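FOR IMMEDIATE RELEASE

24/01/2018

Grerau Opens Its Kitchen Lending Library, So You Can Stop Buying Things You Use Once

SKERKDEN – Grerau, the household lending service that has spent three years handing out ladders, carpet cleaners and one very popular pressure washer, is adding kitchen appliances to its shelves. Starting this week, members in Skerkden and Garier can borrow toasters, kettles, toaster ovens, slow cookers, pasta rollers, ice cream makers and a fondue set that we expect to be out all winter and then never again.

The new Kitchen Shelf opens with 278 items. Members may keep most of them for up to 47 days, a number we arrived at after a long meeting in which half the room wanted a month and the other half wanted to know what anyone could possibly do with a waffle iron for two. The compromise pleased no one and has worked very well.

Why kitchens, and why now

Grerau began with tools. The thinking was simple enough: most people need a ladder twice a year and spend the other 363 days walking around it. When we asked members last August what else they were tired of walking around, we expected to hear about camping gear. What we got was a great deal of strong feeling about bread machines.

People wrote in about juicers bought in January and resented by March. They wrote about rice cookers received as wedding gifts, in duplicate. One member sent a full page on an electric knife, and we have kept it on the office wall. A good many had moved into smaller apartments and found that the counter could hold either their appliances or their dinner, and had been choosing the appliances for reasons they could no longer explain.

There was a second group, quieter and just as large. These were people between homes, people in the middle of a remodel, students, new arrivals, and parents whose grown children had come back for "a few weeks" and needed somewhere to make toast. They had no wish to own a second toaster. They wanted one until spring.

The Kitchen Shelf is meant for both groups. The first can donate, and the second can borrow, and if all goes to plan the bread machines of Skerkden will finally see some use.

How it works

Membership costs $38 a year and covers everything Grerau lends, ladders included. Current members don't need to sign up again or pay anything extra. Reserve an item online or at the desk, pick it up at either branch, and bring it back clean. We would like to pause on the word clean. We have had the carpet cleaners back in conditions that raised questions about the carpets, and a kitchen is a more intimate matter.

Every item goes out with its cord, its crumb tray if it has one, and a laminated card explaining how to use it. The cards were written by our own staff after it became clear that printed manuals disappear at the same rate as socks. Each card fits on one side. The card for the pasta roller used to run to two, until we removed the apology.

Late returns are charged at 60 cents a day. This is not a large sum, and we're told that makes it more annoying.

Small appliances can be renewed once, provided no one is waiting. The exceptions are the ice cream makers in summer and the large roasting pans in late November, which go out for one week only and for which there are no favors, no matter how many people are coming or which of them is your mother-in-law.

Borrow a whole counter

Members who need more than one thing can ask for a Counter Set: a toaster, a toaster oven, a kettle, a cutting board and a few basics, packed together and checked out as a single loan. It's aimed at anyone setting up a temporary kitchen, and in testing it went mostly to people whose contractors had promised to be finished by then.

We tried out several versions before settling on what goes in the box. Early drafts included a blender, which test households liked and their downstairs neighbors did not. A salad spinner made it through two rounds before being dropped for taking up as much room as everything else put together. The cutting board stayed in from start to finish. It's the one thing every tester said they had forgotten to pack, and the one thing they couldn't borrow from a neighbor without explaining themselves.
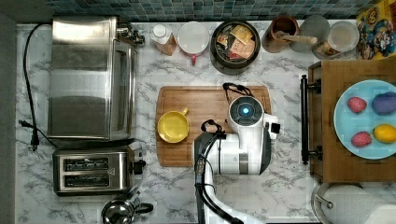
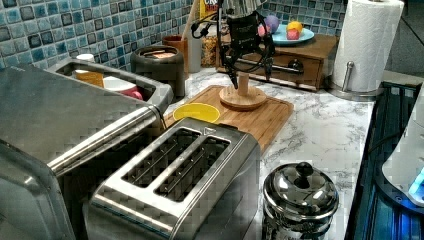

Counter space, in use: a two-slot toaster and a cutting board.

A word about counters

Setting up a small kitchen is mostly a matter of deciding what gets to stay out. Our staff have now done it often enough to hold opinions, and a short guide goes home with every Counter Set. Members and nonmembers alike can pick one up at the desk for free.

The guide's main advice is to leave the cutting board where you'd naturally stand and fit everything else around it. Most people do the reverse. They line up the appliances first, like guests at a wedding, and then chop onions on whatever is left, often the top of the stove.

It also suggests keeping the toaster near the outlet you'd actually use, and unplugging what you're not using. Move a toaster out from under the cabinets before you switch it on. Give a toaster oven room on every side, and don't store the cereal on top of it. We realize the top of a toaster oven looks exactly like a shelf. So did the roof of our van, until the afternoon of the watermelon.

Finally, the guide recommends a thirty-day test for anything new. Put it on the counter, and if a month passes without your touching it except to wipe it, bring it back to us and let somebody else wipe it for a while.

Donations

The Kitchen Shelf was stocked partly by purchase and partly from members' cupboards, and we're still taking items. Appliances should be in working order, with no frayed cords and no missing feet. Everything is inspected and tested at our Garier workshop before it goes out, and anything that fails is repaired if we can manage it and recycled if we can't.

We're especially interested in kettles, hand mixers, slow cookers and stand mixers. We would be grateful for a second food dehydrator, the first having developed a waiting list and something of a following.

We're not looking for any more bread machines. This was our mistake. The call for donations went out with a bread machine in the headline, and the public rose to it. Members may now borrow a bread machine for as long as they like, and may take two.

We also can't accept gas appliances, deep fryers of any size, loose knives, or single lids. The lids do keep coming. They're left at the Skerkden door in the evening, in bags, without a note.

Supported by D'Souza

The opening of the Kitchen Shelf has been made possible by D'Souza, the Garier hardware store, which paid for the shelving, supplied the storage bins and lent us a delivery truck for two weekends. It's a generous thing for a store to do for an outfit that exists to help people buy fewer things, and we've pointed this out to them. They say that people who borrow a drill come in for screws, and that people who borrow a toaster sooner or later want to paint the kitchen.

D'Souza will also host a drop-off shelf by its front registers, where members can return small items during store hours. Please don't leave ladders on it. It's a shelf.

Opening week

Both branches will stay open late all week, with demonstrations in the evenings. Visitors can try the pasta roller under supervision, learn to descale a kettle, and bring in a toaster that has stopped popping to find out whether the trouble is serious or just crumbs. In our experience it's crumbs.

Toast will be served. Butter and jam are provided, and a small amount of marmalade is held behind the desk for those who ask nicely. Children are welcome, as are people who've come only for the toast, though they may be gently shown a bread machine on the way out.

New members who join at either branch during opening week can take home one item the same day. Reservations for Counter Sets are open now at the desk and online, and the first sets will be ready for pickup on Friday.

About Grerau

Grerau is a membership lending service for household goods, with branches in Skerkden and Garier. It lends tools, cleaning equipment, party supplies and now kitchen appliances to anyone with a membership card and somewhere to plug things in. Grerau is run as a nonprofit, and puts its late fees toward repairs. The pressure washer is currently available.

Press contact

Members of the press are welcome to visit either branch during opening week, and interviews can be set up through the Grerau press desk in Skerkden. A list of items on the Kitchen Shelf is available on request, as is a bread machine.

– ENDS –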